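Forum > Grippers and end effectors > Hand-held gripper vs glove, anyone run both?

Posted by kelpie_servo, 18 March 2021

Been meaning to start this one for a while. We're trying to pick between a hand-held gripper with a wrist camera and a sensor glove with a fixed camera for the Hoden work, and I keep changing my mind. Tabletop stuff, spray bottles and towels mostly. 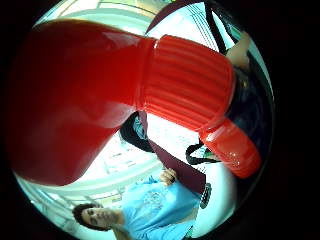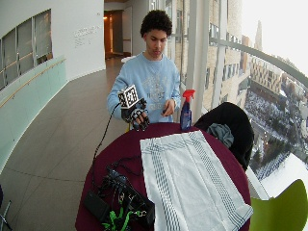
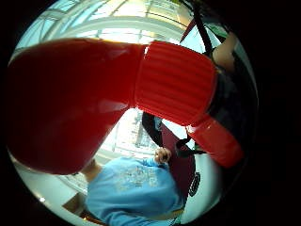
My gripe with the hand-held is the fisheye. I love how much it takes in, but anything near the lens just swallows the view. Look at the big red thing in the first and third shots, there's hardly a spot left where you'd see a small object behind it! The fixed camera gives me the whole towel, stripes and all, and the marker cube on the back of the glove is sitting up nicely where the camera can get it. Downside is the cable running across the front of the table to the electronics, which I hate with a passion. Anyone gone one way and regretted it?

mallee_bot wrote:
Hand-held, every time. We did 80 takes a day with ours on the Prostside job and the glove mob next door managed 15. Recalibrating ate their mornings.

torquewrench wrote:
Depends on the glove though. Fifteen a day sounds like bad strain sensors to me. I've had a Famov one going since last April and I calibrate it 2 times a shift, tops. You also get all the fingers, and a two-jaw gripper is never going to teach you a trigger pull.

mallee_bot wrote:
Disagree. If the arm at the other end has two jaws, what do you want five fingers of data for? You'll spend months retargeting it.

kelpie_servo wrote:
That's my worry too, the arm is a plain parallel jaw for now. But the boss keeps muttering about a proper hand.

sprocket_ned wrote:
Watch that backlight as well, all that window behind the table. The fisheye ones are washed out up the top. Lock your exposure before you blame the lens, mate. We use the Akpalu controller and it lets you fix it per camera, bit fiddly but fine.

torquewrench wrote:
+1 on exposure. And zip tie that cable to the sleeve, it'll stop dragging on the cloth.

kelpie_servo wrote:
Righto, exposure first, then I'll run both on the same task and post the numbers. Does the Akpalu need its own power supply or will it run off USB?

sprocket_ned wrote:
Own supply, 12 volt.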